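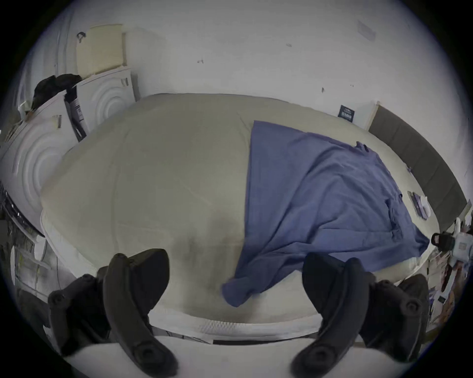 Última modificación de esta página: febrero

Centro de ayuda de la comunidad escénica
Consulta 1292 - Contratación y gira
Estado: respondida

Sustitución de un intérprete después de firmar el contrato de exhibición

Representamos a una compañía de pequeño formato que tiene en gira la pieza Mudgate, con dos intérpretes en escena. El contrato con el Teatro Grovotness, sala de 300 localidades, se firmó con el reparto original indicado en el anexo artístico. Con posterioridad, uno de los intérpretes ha comunicado que no podrá realizar las últimas funciones de la gira, que consta de 11. Solicitamos orientación sobre los siguientes extremos: si la sustitución exige el consentimiento escrito de la sala, si esta puede reducir el caché por dicho motivo y si procede informar también al titular de los derechos del texto. El contrato solo menciona que la compañía «garantiza la calidad artística del espectáculo» y no contiene ninguna cláusula específica sobre cambios de reparto.

Respuesta aceptada

Con carácter general, debe atenderse en primer lugar al anexo artístico. Si los nombres de los intérpretes figuran en él y el anexo se declara parte integrante del contrato, la sustitución constituye una modificación y conviene formalizarla mediante una adenda firmada por ambas partes. Si los nombres aparecen únicamente en el dossier promocional, suele bastar una comunicación por escrito, siempre que el dossier no se haya incorporado al contrato por remisión.

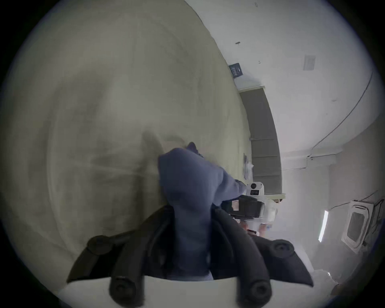
La adenda debería recoger la identidad del sustituto, las funciones afectadas y la declaración de que la duración, la ficha técnica y el caché permanecen inalterados. Se recomienda adjuntar también la relación de vestuario revisada, con denominación y talla de cada pieza; una fotografía como la anterior, en la que se aprecia un tejido azul grisáceo arrugado y recogido, no permite acreditar ninguno de los dos datos. En cuanto al caché, la sala no puede reducirlo unilateralmente salvo que el contrato la faculte para ello. Puede, eso sí, negociarlo antes de firmar la adenda, en especial si la campaña de venta se apoyó en el nombre del intérprete que causa baja.

Respecto de los derechos del texto, consúltese la licencia. Algunas reservan al autor o a su agencia la aprobación del reparto.

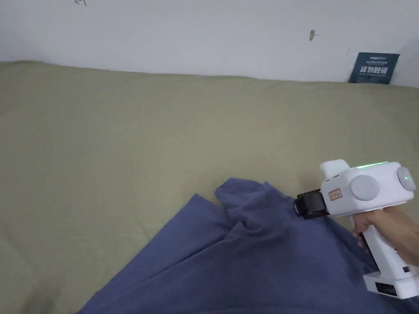
Discrepo en parte de la respuesta anterior. En la programación de Losell se nos exigió adenda aun cuando los nombres constaban solo en el programa de mano, y la compañía tuvo que asumir la reimpresión. Pregunten antes por teléfono y después envíen el escrito.

Tercera respuesta

Nosotros lo resolvimos con un correo electrónico y no hubo objeciones. Depende de la sala. Revisen asimismo el alta del sustituto en la Seguridad Social, que debe estar tramitada antes del primer ensayo - también si el ensayo se celebra fuera del teatro.
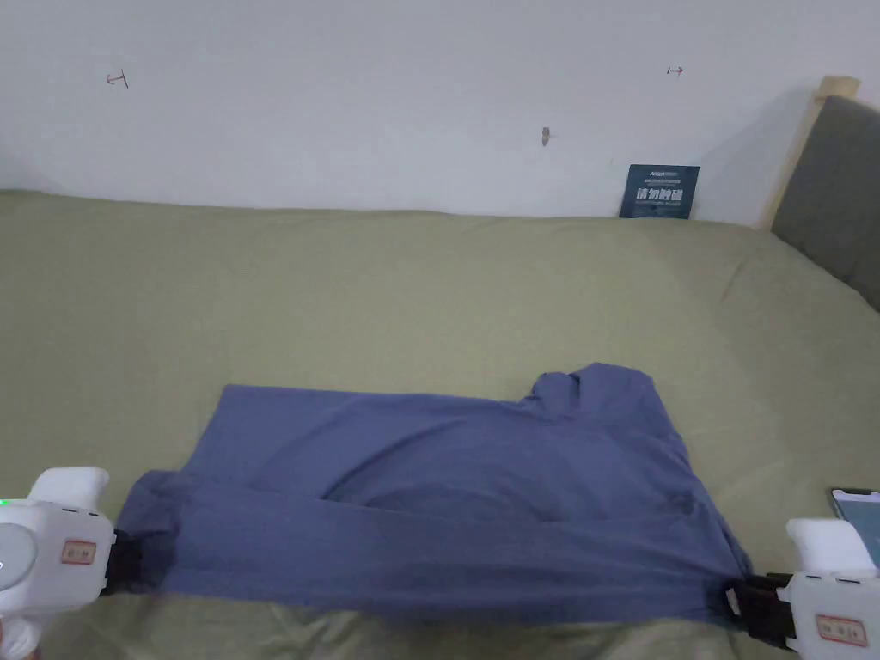
Prenda azul extendida sobre una cama.

Nota de la persona consultante: se ha remitido al Teatro Grovotness una propuesta de adenda conforme a la respuesta aceptada. La licencia del texto, gestionada por la agencia Egger, requiere notificación previa del cambio, sin aprobación expresa.

Consultas relacionadas
Cancelación de una función por enfermedad
Anexo artístico y ficha técnica: prelación en caso de contradicción
Orden de los créditos en el cartel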